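4. Montaje del mecanismo de dedos y puesta a cero

Esta sección supone que usted ya terminó la sección 3 (mango y gatillo) y que tiene el cuerpo de la pinza manual Lomosero con la tapa inferior cerrada. Si la tapa está todavía abierta, ciérrela ahora, porque después los brazos no dejan entrar el destornillador.

El tiempo de trabajo es de una tarde tranquila. Yo la monté en mi casa, en la mesa de la cocina, y una segunda vez en el taller compartido Bainbridge. En los dos sitios el resultado fue igual.

4.1 Antes de empezar

Prepare lo siguiente:

Brazos interiores, izquierdo y derecho.
Brazos exteriores, izquierdo y derecho.
Dedos rectos, izquierdo y derecho.
Casquillos de color latón, en dos bolsas: pequeños para los brazos interiores, grandes para los exteriores.
Tornillos de la bolsa C.
Destornillador hexagonal corto.
Grasa blanca, muy poca cantidad.
Cable USB y el programa Wastutby ya instalado en el ordenador (véase 2.3).

Nota: las bolsas del kit Arnutura no llevan siempre la misma etiqueta. En los pedidos anteriores a mayo la bolsa C se llamaba "brazos". El contenido es el mismo.

PRECAUCIÓN. Desconecte la pinza del ordenador y de la alimentación durante todo el apartado 4.2. El gatillo no mueve ningún motor, pero el sensor de posición puede dañarse si se cierra el circuito con un tornillo caído.

4.2 Montaje mecánico

1. Compruebe los agujeros de los cuatro brazos. Si quedan hilos de plástico de la impresión, retírelos con una cuchilla. No use taladro: el agujero queda ovalado y la pinza tendrá holgura para siempre.

2. Introduzca los casquillos a presión con la mano. Si no entran, apoye el brazo sobre una madera plana y empuje con otra madera. El casquillo debe quedar al mismo nivel que la superficie del brazo.

3. Ponga una gota de grasa en cada eje. Limpie lo que sobra. La grasa que llega a las caras de los dedos es difícil de quitar y hace resbalar los objetos.

4. Coloque los brazos interiores. El izquierdo tiene una marca pequeña en la cara que mira hacia abajo – se nota mejor con la uña que con los ojos. Apriete los tornillos hasta el final y después afloje un cuarto de vuelta.

5. Coloque los brazos exteriores del mismo modo.

6. Mueva el conjunto con la mano, despacio, varias veces. El movimiento debe ser suave en todo el recorrido. Si se para en un punto, no siga adelante. Afloje primero el tornillo del brazo exterior del lado que se para y pruebe otra vez.

7. Fije los dedos a su soporte. Ponga todos los tornillos sin apretar, cierre la pinza con el gatillo y mantenga el gatillo cerrado. Con los dedos juntos, apriete los tornillos en cruz, poco a poco.

8. Mire los dedos a contraluz, de lado y desde arriba. Es normal ver una línea fina entre los dos. No es normal ver una cuña, es decir, luz en la punta y contacto en la base o al contrario. En este caso vuelva al paso 7.

Nota: los dedos de la primera versión eran curvos. Si usted tiene los curvos, el paso 8 no sirve y debe usar la galga de cartón de la última página.

4.3 Elección de la mesa

Para la puesta a cero hace falta una superficie lisa, clara y de un solo color. Un mantel con dibujo o una madera con vetas muy marcadas confunde al programa, que busca el contorno oscuro de los dedos. La luz debe ser difusa. Yo apago la lámpara de la mesa y dejo solamente la luz del techo.

Deje libre la zona delante de los dedos. El alimentador y los cables pueden estar al fondo o a un lado, siempre que no pasen por detrás de las puntas.

4.4 Puesta a cero

1. Conecte el cable USB y abra Wastutby. Elija "Calibrar" y después "Pinza manual".

2. Espere 48 segundos antes de tocar nada. El sensor necesita este tiempo para estabilizarse y el programa no avisa cuando está preparado (pedí que lo añadan en la próxima versión).

3. Abra la pinza hasta el tope. No fuerce. Pulse "Abierto" y anote el valor. En mi unidad es 3492.

4. Apunte la pinza hacia el centro de la mesa y cierre el gatillo hasta que las puntas se toquen. La fuerza debe ser la misma que usted usaría para sujetar un lápiz.
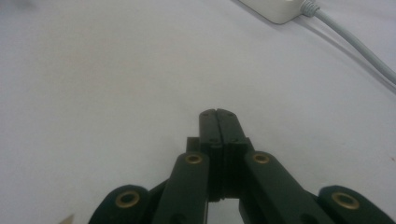

Tracey Inskip me escribió que ella hace este paso de otra manera: cierra y abre la pinza diez veces seguidas y guarda el valor solamente después de la última, porque con los casquillos nuevos las primeras lecturas le salían cada vez un poco más bajas. También me dijo que con la mano cansada el valor cambia, y que prefiere calibrar por la mañana, a las nueve, antes de cualquier otro trabajo. Lo probé con mi segunda unidad y estoy de acuerdo en lo primero. Lo segundo no lo pude comprobar.

5. Pulse "Cerrado" y anote el valor. En mi unidad es 707. Si el suyo es diferente no se preocupe, lo importante es la diferencia entre los dos valores, que debe ser mayor que 1000.

6. Pulse "Guardar". El programa escribe los valores en la memoria de la pinza y también en un archivo de texto, dentro de la carpeta del proyecto. Haga una copia de este archivo.

7. Abra y cierre despacio. La barra de la pantalla debe seguir el movimiento sin saltos, desde el principio hasta el final.

PRECAUCIÓN. No deje la pinza guardada con el gatillo bloqueado en posición cerrada. El muelle pierde fuerza y habrá que repetir toda la calibración.

4.5 Si algo no va bien

La barra salta en la mitad del recorrido: el imán del sensor está suelto. Vuelva a 3.6.

La barra no llega al cero aunque los dedos se tocan: se guardó el valor "Cerrado" con poca fuerza. Repita 4.4 desde el paso 4.

Los dedos se tocan en la base y quedan separados en la punta: repita los pasos 7 y 8 de 4.2. Si después de dos intentos sigue igual, cambie los dedos de lado, el izquierdo por el derecho.

El programa no encuentra el contorno de los dedos: hay demasiada sombra, o la mesa es oscura. Una cartulina blanca grande es suficiente.

Se oye un clic al abrir: un casquillo sale de su agujero. Quite el brazo, limpie el agujero y ponga un casquillo nuevo. No lo pegue con cianoacrilato, el vapor deja una capa blanca en la lente.

La corrección del paso 7 de 4.2 es de Ryan Bunting. En la versión anterior de este manual los tornillos se apretaban con la pinza abierta y los dedos quedaban torcidos.

Continúe con la sección 5, Fijación de la cámara.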